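Driving Without a Driver's Seat: Remote Supervision at a Small Delivery Depot

Student project report, Work and Technology module
Henrike Janssen

1. What the project was about

I spent seven weeks at the Gimham depot of Ellgate, a company that delivers parcels and groceries to housing areas on the edge of town. Until last year every van had a driver. Now the Partington route is run by a slow delivery vehicle called Ulla, which drives itself and is watched over a video link by an operator at a desk. I wanted to find out what the operators do all day, and what they think they have lost or gained compared with driving.

2. How I did it

I sat next to the operators on early and late shifts and took notes. I also interviewed the people who used to drive the route and the shift lead, Gunārs Sproģis. I was given the intervention log for the period, with names removed. I was not allowed to record screens that showed house numbers, so my notes on single events are short.

3. The desk job

An operator watches 2 vehicles at once. Most of the time the vehicles need no help. When Ulla is unsure of something it slows down, stops, and sends a request. The operator looks at the camera view and picks one of a few answers: go on, wait, go around, or take over by hand. Taking over by hand is rare and everyone dislikes it, because there is a small delay on the link.

The log had 1,174 requests. I sorted them by the reason code the operators had entered. The biggest group was parked cars, then bins, then "unclear surface," which covers puddles, frost, leaves and patched asphalt. A lot of requests came from wide, open stretches where there was very little to look at. The operators said these were harder to answer than busy streets. With a parked car you know what you are deciding about. On an open road by a green you search the picture for a problem and may not find one, and you still have to press something.

4. What changed for the people

Hours. The late shift now ends at 8 p.m. instead of whenever the last parcel was delivered. All the former drivers named this first.

The body. Nobody lifts parcels on the route anymore, but loading at the depot has gone up, and the loaders are not the same people as the operators. Two former drivers asked to move to loading because they could not stand sitting.

Attention. This was the main complaint. A driver is busy all the time in a small way. An operator has long quiet periods and then a request that should be answered quickly. Breaks used to be taken in the van when it suited. Now they have to be arranged with a colleague, and on thin shifts they get pushed back.

Knowing the area. Drivers knew which lanes iced over first and who was home in the morning. Some of this was typed into the map as notes, but most of it was not. One operator had driven the route in person and answered surface requests faster than the others — she said she could tell where she was from a roofline or a hedge. Operators who had never been there had to read the map first.

Customers. Former drivers missed them more than they had expected. People now walk out to the vehicle and enter a code, and the only voice they hear is the operator's, when something goes wrong.

5. Problems with the study

The depot is small and I only saw winter shifts. The reason codes are entered by hand and two people may code the same event differently. I did not talk to customers.

6. Suggestions

New operators should ride or walk the route before their first shift at the desk. Breaks should be fixed in the schedule and covered. The old drivers should be paid for time spent adding notes to the map.

Appendix: operator's view, Partington route

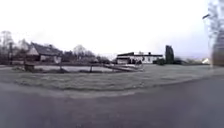 Gunārs Sproģis read the draft and wrote back that the part about breaks was fair, but that the report was too kind to the old job. Drivers ate lunch at the wheel and called it a break, he wrote, and two of them had bad backs before Ulla ever arrived. He agreed about walking the route and wanted it done twice, once in the dark. On paying for map notes he said he had already asked and was waiting for an answer.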